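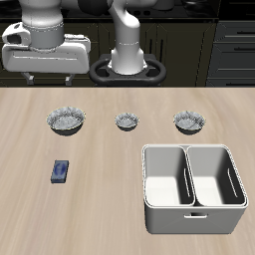 *Bowl task, simulated kitchen: three metallic bowls, a small blue box and a two-compartment bin, with the arm behind the table.*

# miah-bowls

Simulated tabletop episodes for one chore: stacking bowls and clearing them away. Maintained by Ankit Bisht and Kenta Ikeda at Dosteo.

Read this card before you quote a number from it. We built the set to find out whether a policy that looks good in a demo video can tidy a table, and so far our answer is "sometimes, if you set the table for it".

## What's in it

- 1,000 simulated episodes, all on the same wooden table in front of the same dark kitchen
- 255 held-out starting layouts for evaluation
- a plain-text instruction for each episode, such as "put the smallest bowl inside the biggest one"
- joint states, gripper commands and a success flag

The bowls differ in size but share a shiny, mottled finish, so a policy can't sort them by colour. The small blue box is a distractor in the stacking episodes. In the clearing episodes the instruction says which compartment of the bin to use.

## Results so far

Our baseline finished 47 per cent of the held-out layouts. Most of the failures were dull ones: a grasp on the rim that slipped, or a bowl let go too early. A few were odder, with the arm picking the medium bowl and placing it very neatly where the small one should have gone.

With the bowls in a row and well apart, it does better. Push two of them together and the rate drops quickly. Anyone who has cleared up after tea knows which of those is the normal case.

## What it doesn't tell you

- **Nothing is dirty.** There's no food, water or grease in the simulator. Washing up is out of scope, and we'd ask you not to call this a dishwashing benchmark.
- **Contact is generous.** Simulated rims forgive grasps that real ones wouldn't.
- **Success is checked at the end.** A bowl dragged the length of the table still scores if it finishes in the right spot.
- **No people.** No one reaches across, moves a bowl or changes their mind.

Kenta ran 40 trials on a real arm at our Hendville workshop in May. He stopped using the simulated score as a guide after that – the order in which the policies ranked had changed. Those trials aren't included, as the logs are patchy.

## Splits

`train/` and `eval/` don't share layouts. They do share the bowls, the table and the lighting, so a good eval score shows that a policy copes with new positions and very little else. The Gumura split, with different crockery, is unfinished.

## Reporting

Please give the success rate over all the held-out layouts, including time-outs, and publish a failure video next to any success video. Send corrections to Ankit through the issue tracker.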